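Laundry basket as permanent storage: defend or condemn

Home & Tidy > Laundry and Utility > General
213 replies, 2,509 views

sockdrawer_diplomat
Original poster

Settle something for my household. We own one light blue plastic laundry basket, the kind with the oval slots all the way down. It has not held laundry since January. It moved to the bottom of the stairs to collect "things that are going up," and the things never went up. They live there now. They have rights.

My other half says this is a storage system. I say a storage system is something you can find the tape in. Clean clothes, meanwhile, travel through the house in my arms, shedding one sock per flight.

What's in it at present, going from memory: a cookie tin, an extension cord, two library books (ours, we paid the fine), a bag of bags, and the instructions for a dishwasher we no longer have.

Do I empty it, or do I buy a second basket and admit defeat?

lintcondition
3,000 posts

Buy the second basket. You will have two of these in a month, both full of extension cords, but you'll have enjoyed that month.

mrs_spincycle

Don't listen to the above. A basket with holes in it is for damp things and for carrying. That's what the holes are for. If you're storing dry goods in it you're just giving the dust more ways in. Tip it out on the bed at 9 in the morning so you have to deal with it before you can sleep.

lintcondition

I have slept next to worse than an extension cord.

halfagarage

I want to know more about the tin. Is there anything in it? Because in my family a cookie tin has never once contained a cookie. My grandmother's had buttons, my mother's had thread and one enormous pair of scissors, and mine has batteries that may or may not be dead. I keep them all together so the good ones can set an example.

sockdrawer_diplomat
Original poster

It's a Danisa one, the dark navy. I went and stood over the basket just now to check, like a person visiting a relative. It's leaning in there at an angle with the top tipped over. 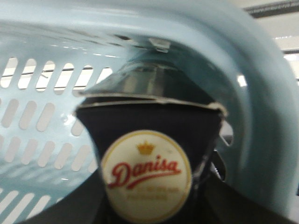
I was hoping for cookies the way you'd hope for money in a coat. It's sewing stuff. Needles, a tape measure, the spare buttons that come in those tiny bags with every shirt, none of which I could match to a shirt if you held me at gunpoint. So the tin is doing its job and the basket isn't, and I'm starting to think the tin is the only organized thing we own.

Which gives me a thought. If the tin went back in the hall closet, that's the biggest thing out. Everything else is flat or floppy.

halfagarage

Sewing. I knew it. Carry on.

foldedinthirds

Slight disagreement with mrs_spincycle on the holes. I've used a slotted basket for toys for years and prefer it to a solid bin. You can see what's at the bottom without digging. Mine is a Bunico, I think, the sticker is long gone. The slots have stretched a little where the kids used them as a ladder, but it still holds its shape.

What I would say is that round tins and tall baskets are a bad match. The tin never sits flat once anything is under it, so it wedges itself against the side and everything small slides down behind it. If you're missing the tape, look there.

mrs_spincycle

Toys are different. Toys get taken out. The OP's basket is a museum.

sockdrawer_diplomat
Original poster

The tape was behind the tin.

I'm not ready to talk about it.

lintcondition

Post of the year.

tallboy_918

New here, please be kind. We had the same problem on our stairs and solved it with a Custik stair basket, the L-shaped kind that sits across two steps. Looks very smart. You fill it during the day and whoever goes up last takes it with them.

halfagarage

And does whoever goes up last take it with them?

tallboy_918

No.

It does look smart though.

mrs_spincycle

I owned one of those. I kicked it down the stairs in the dark, twice, with the same foot. A stair is for feet. Please put this on a sampler, somebody here apparently has the needles.

foldedinthirds

Can we get back to whether you need a second basket? How many people are you washing for? For two adults one is plenty if it's free. I'd do it like this:

Take everything out and put it on the kitchen table, not the floor. Floor piles turn into basket piles again.

Tin goes to the closet, on a shelf at eye level. People put tins up high and then never mend anything.

Dishwasher instructions go in the recycling today.

Extension cord gets a hook.

Bag of bags, I can't help you. We have one too.

Then wipe the basket down before clothes go in. The slots collect fluff on the inside edge. I use an old toothbrush and dish soap in the bathtub. My sister-in-law swears by a spray called Pristine, but it smells like a dentist's waiting room and did nothing the soap didn't.

lintcondition

Pristine is good on the rim, where the hands go. I won't hear a word against it. For the slots, yes, toothbrush.

mrs_spincycle

Soap. You're rinsing plastic – it isn't a wedding dress.

halfagarage

Before it gets lost in the spray war, a question about the extension cord. Is it one you use? I ask as someone whose garage has eleven.

sockdrawer_diplomat
Original poster

Update. Table has been used. Results as follows.

Tin is on the shelf at eye level, and I have sewn one button onto one shirt. Wrong button, right color from across a room.

Dishwasher instructions are gone. I did read them first and found out we'd been loading it wrong for its entire life.

Cord is on a hook. It was the cord we needed for the lamp. We had bought another cord for the lamp.

Library books are on the bookshelf, pretending they were always ours.

Also found at the bottom: a key marked Tak. Neither of us knows who or what that is. It doesn't fit anything in the house. I have put it in the tin.

foldedinthirds

Good work. Not in the tin, though. That's how it starts.

halfagarage

In the tin is exactly right. An unexplained key is practically a requirement.

mrs_spincycle

And the basket?

sockdrawer_diplomat
Original poster

Washed with soap, toothbrush on the slots, drying upside down in the tub. There's a load of towels waiting on it. The household's other member has asked where we're supposed to put things that are going upstairs now.

lintcondition

Second basket.

sockdrawer_diplomat
Original poster

We're looking at a gray one.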